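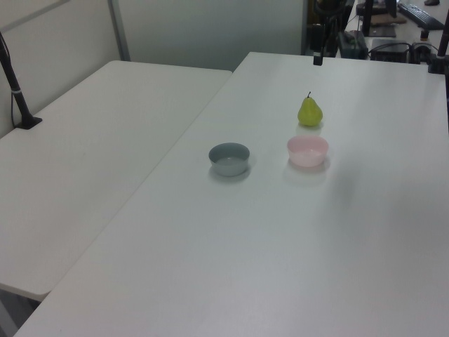
Do you have to sign up ahead for the Wurnside robot open day?
Only if you want a turn at the controls. Walking in and watching is free all afternoon, the hands-on slots go by a list at the front desk.

wurnside robot open day, who went?

beltdrive_tom
ok so I put the Q and A up top bc I got the same PM from 4 people. went in July, got there at 2, left when they started stacking chairs. short version: worth the drive, bring water, parking is bad.

they had the table job going most of the time I was there. fruit and bowls on a big white table. pick up the pear, put it in the bowl you ask for, reset, again. sounds dull but I stood there way too long

graywrench
Went too. Did not love it. 20 minutes in line to see an arm move a pear. My kid lost interest at the second try. The talk upstairs was better, Raili Hyvönen did the part on why grasping is hard and she was good, no slides full of logos.

beltdrive_tom
the talk was full when I got up there :( what did she cover

graywrench
Mostly failures. How a grip that's fine on a box slips on anything round. Soft fruit bruises if you squeeze, rolls off if you dont. She said they picked pears on purpose because the shape is awkward, fat at one end and thin at the other.

mossy_k
see thats exactly why I liked the pear table. everyone can do it by hand without thinking. my dad asked if it could tell pink from blue and the guy running it (Martti Kinnunen I think, name tag was half under his jacket) let him call out the bowls. pink, pink, blue. it got the last one wrong and Martti just said yep, that happens, and ran it again

graywrench
One wrong out of three isn't a demo, it's a coin toss

mossy_k
it was three tries lol. I saw it do plenty more after that

servo_sal
Disagree w/ graywrench. I do packing line work and I would rather see it miss in front of me than watch a polished video. The Emedeck booth had the video. Nice music, no robot. Asked the rep what happens when the box is dented and got a brochure.

beltdrive_tom
haha yes I got that brochure. it's under a table leg in my garage now

pinion88
Was the table too bare tho? Big clean white surface, even light, a couple of bowls. My kitchen does not look like that. Would of liked to see it with some junk in the way.

servo_sal
Fair. I asked that. Answer was they start clean and add clutter later, and the clutter version wasnt ready to show. Trinidad Salinas said maybe next time. She didn't promise.

graywrench
"maybe next time" has been the answer for years

pinion88
still better than pretending. one more q, did anybody get a hands-on slot? I was number 20 on the list and they closed it before me

mossy_k
I did! you get one go. I grabbed the pear by the thin end and dropped it right away. harder than it looks, your hand wants to do things the controls dont let you do. lady behind me got it in the bowl first try and the whole line clapped

pinion88
jealous

beltdrive_tom
adding for anyone searching later: door is on the Rosser side, not the street side. the map is wrong. elevator code on the sign by the desk was 3221 and it's only for that day so dont bother trying it now. food was one coffee cart, cash only

servo_sal
And sit on the left for the talk if you go next year, the right side has a pillar

graywrench
I'll go again if they have the clutter one. Not for the pear.

mossy_k
see you in line then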